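4.3 Marker tracking and first calibration – Toom handhelds

Read 4.2 first if the Kaken service isn't running yet. Nothing below works without it.

1. Start the tracker from the Cesel panel. Wait for both cubes to go green. Left first, then right – order matters, the IDs are read in sequence.

2. Set marker size to match your print. Measure the black square only, not the white border. Wrong size = wrong depth, and the log won't complain.

3. Hold both grippers out in front, cubes towards the head camera. Keep still for 8 seconds. Pose error shows bottom right of the panel. Under 13 mm is fine, carry on.

4. Open and close each jaw fully, twice. The planner takes its limits from this, so dont rush it.

5. Save as a new profile. Don't overwrite the default.

Note: tracker drops to 19 fps if preview is left on. Turn preview off before recording.

Caution: don't swap left and right cubes between sessions. The profile loads with no warning and the arms replay mirrored.

4.4 Recording a door task

1. Pick "hinged" in the task list. Drawers are a seperate type, see 4.6.

2. Stand so both cubes stay in view through the whole swing. Keep the cable behind the jaw side, clear of the hinge.

3. Press record, bring the jaws in to the door edge, move the door at normal speed. No need to go slow, the smoothing filter copes. 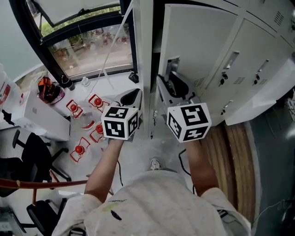
Kasdale wrote in on the user list that the filter did not cope for them on small doors: jaw path came out as a flat line near the latch until they cut the smoothing window to 8 frames. Worth trying before re-recording. Setting is under Replay > Filter.

4. Stop, then check the coverage bar. Over 85 per cent tracked on both cubes – keep it. Less – bin it and go again.

5. Run "fit hinge". Axis should sit on the real hinge line in the 3D view. If it floats off to one side, go back to 4.3 step 2.

Caution: never send an unfitted path to the arm. Dry run first, speed limit on.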